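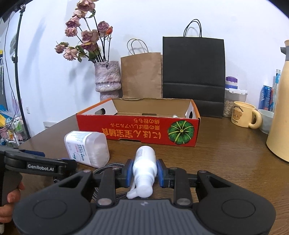 The Virtue of a Messy Table

My favorite job title of the past few years is "data collector," which sounds like something done in a raincoat. It mostly means sitting at a table and picking things up with a gripper held in your own hand, so that a machine can someday pick them up too. A spray bottle, say. Then the spray bottle again.

I spent part of August doing this for a project called Tenora. The target was 3000 examples, and I contributed 800 of them, which entitles me to an opinion.

My opinion is that we tidy too much. The instructions we started with, borrowed from an earlier effort named Brorkberg, asked for a bare surface and one object, placed upright and facing the same way. The examples were lovely. They were also examples of a home in which no one has ever bought a snack or been given flowers.

Leave the mug where it is, I say. Leave the dried roses, the shopping bags and the sunflower seeds. A bottle lying on its side among somebody's things is a different problem from a bottle standing at attention, and it's the one the machine will meet when it goes out to work.

The usual objection is that clutter makes the learning slower. I'm sure it does. It slows me down too, and I have had decades of practice with tables.

The other objection is about quality. On Tenora, up to three tries in a row could be thrown out because the collector hesitated. I'd keep a few of those. People hesitate near a full mug, and I would like my future help to hesitate there as well – preferably for longer than I do.

What I'd stop paying for is the next two hundred perfect grasps by the same wrist at the same hour. By then the only thing being recorded is my boredom, in great detail.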